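How Do You Teach a Robot to Set the Table?

By Jolene Merrick
October 30, 2022

I have a question for you. Can you pick up a plate?

I bet you said yes without even thinking about it. Now try something harder. Tell me exactly how you do it. Which finger moves first? How hard do you squeeze? How does your hand know when to stop going down?

Kind of tricky, right? Your hands know things that your mouth can't explain. And that is the big problem my team works on every day, because we're trying to teach two robot arms to help set a table, and we can't just tell them how.

I work in a lab with Lev Polishchuk and I-seul Hong. Lev builds things and fixes things (and drinks a scary amount of tea). I-seul writes the computer programs. I'm the one who tries things over and over to see what happens. Our project is called Olberg, and our two robot arms are called Bollow and Jindau. Bollow is on the left and Jindau is on the right. Ask Lev where the names came from and you'll get a different story every time.

The old way: write down every move

For a long time, most people who wanted a robot to do a job wrote out a list of moves. Go forward this much. Turn this much. Close the gripper. (A gripper is the robot's hand. Ours have two jaws, kind of like a pair of kitchen tongs.)

This works really well when everything stays in the same place. Think of a factory, where the same part shows up in the same spot all day long. The robot can do the same dance forever and never miss.

But your kitchen isn't like that! Somebody leaves the plate a little to the left. Somebody bumps the placemat. A robot that only knows a list of moves will go to the old spot, close its gripper on nothing at all, and carry that nothing very carefully across the table. I've watched it happen. It looks so proud of itself.

Our way: show, don't tell

So we use a method called imitation learning. To imitate means to copy. You learned a lot of things this way too, like how to wave goodbye when you were a baby. Someone waved at you, and you waved back.

When we teach Bollow and Jindau, a person moves the arms through the job from start to finish. One whole try is called a demonstration, or a demo if you're in a hurry, and we are always in a hurry. While the person is steering, the computer saves two kinds of things:

What the camera sees.
Where every joint of both arms is. (A joint is a place that bends, like your elbow.)

Then we do it again. And again, with the plate moved over a little. And again with the plate somewhere else. For the plate job we made 600 demos. My friend Trudy Tawhiri did so many of them that she says she started moving like a robot at dinner.

After that, I-seul's program studies all the demos and looks for patterns. When the picture looks like this, the person moved the arm like that. It's a bit like learning a song by hearing it 600 times. At the end, the program can look at a brand-new picture and make a good guess about what the arms should do next.

Then it makes another guess. And another! The robot isn't following one big plan. It's taking a peek, moving a tiny bit, and taking another peek, really fast, all the way through the job.

A look at the practice table

We do all our plate work in a box with pale gray walls and a white table. Plain walls are nice for a beginner, because there's less stuff for the computer to get mixed up about. We put down a dark navy cloth with a thin grid on it, and on the cloth goes our favorite plate, the one with the brown rim and the pattern like a big chrysanthemum. Bollow works on the side with the cloth, and Jindau gets the other side of the table. 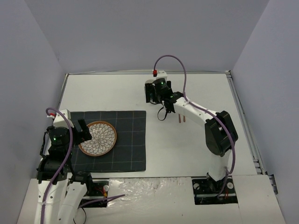

Why two arms?

Good question, and it's one I get from kids a lot. Try picking up a dinner plate with only two fingers of one hand. (Use a plastic one, please. I don't want letters from your parents.) It tips, doesn't it? Now let your other hand help. Much easier.

Two arms can share a job. One can hold while the other pulls. One can pass something to the other. But two arms also have twice as many ways to mess up, and they can bonk into each other, so the program has to learn to move them as a team. That's why we always record both arms together, even when one of them is just staying out of the way. Staying out of the way is part of the job!

So did it work?

Sort of! This is my favorite part, so I'm going to tell you all of it.

A test has to be fair. If I only put the plate where I know the robot is good at finding it, I'm cheating. So we let the computer choose the plate's starting spot every time, and we did 100 tries with each way of teaching. A try counted as a win only if the plate ended up in the middle of the cloth, right side up, with no help from a person.

With the old list of moves, we got 37 wins. Those were mostly the times when the plate happened to start close to the spot the list was written for.

With all our demos, we got 91 wins.

I did a little dance. Lev says there's a video of it. I have asked him to lose it.

Then we tried something else. Ruby-Lee Wihongi, who had just joined us in January, wanted to know if we really needed so many demos. She picked out just 36 of them. And she didn't grab them any old way — she chose ones where the plate started in lots of different places, all over the cloth. We trained the program again from scratch with only her little pile.

It got 74 wins! From 36 demos! We all thought it would be much worse. When we looked back at our giant pile, we could see why it wasn't. A lot of our demos were almost the same. The plate was in nearly the same place over and over, so the program wasn't learning much that was new. It was like reading the same page of a book again and again and hoping to find out how the story ends.

That's the result we ended up writing our report about. More practice helps, but different practice helps a whole lot too.

What still goes wrong

Plenty. Here are some things that still trip up Bollow and Jindau.

Edges. The rim of a plate is thin. If the gripper comes in a tiny bit too high, it closes on air. Too low, and it pushes the plate instead of grabbing it.

Wrinkles. If the cloth gets bunched up, the plate can sit at a tilt. We didn't make many demos like that, so the program has to guess, and sometimes it guesses badly.

Getting stuck. Once in a while an arm stops and shivers back and forth, like it can't decide. I-seul thinks this happens when our demos don't agree with each other. Trudy likes to go around one way and I like to go around the other, and the program tries to copy both of us at the same time. Sorry, robot.

New plates. We tried a plate it had never practiced with, and the score dropped a lot. You can pick up any plate in any house, and you've been able to since you were little. Our robots are a long way from that.

Try it yourself: be the robot

You need a friend, a plastic plate, a placemat, and a blindfold or a scarf.

1. Put the plate anywhere on the table. Put the placemat somewhere else.

2. One person is the robot and wears the blindfold. The robot can only pinch with a thumb and one finger.

3. The other person is the list of moves. Say things like "left a little" and "down" and "pinch." Try to get the plate onto the placemat.

4. Now start over, but this time don't talk. Hold the robot's wrist gently and guide it through the whole job. Do this a few times, and move the plate to a new place each time.

5. Take off the blindfold and let the robot try alone, still pinching with just a thumb and one finger.

Which way was faster? Which way made you laugh more? (In our lab it's step 3, every time. Lev put the plate in the sink.)

Words to know

Demonstration: one full try at a job, done by a person, that a robot can learn from.

Gripper: the part at the end of a robot arm that grabs things.

Imitation learning: teaching a robot by having it copy what people do.

Joint: a place where an arm can bend or turn.

Next up for us is cups, which have handles, which I-seul is already worried about. I'll write again when we've spilled something.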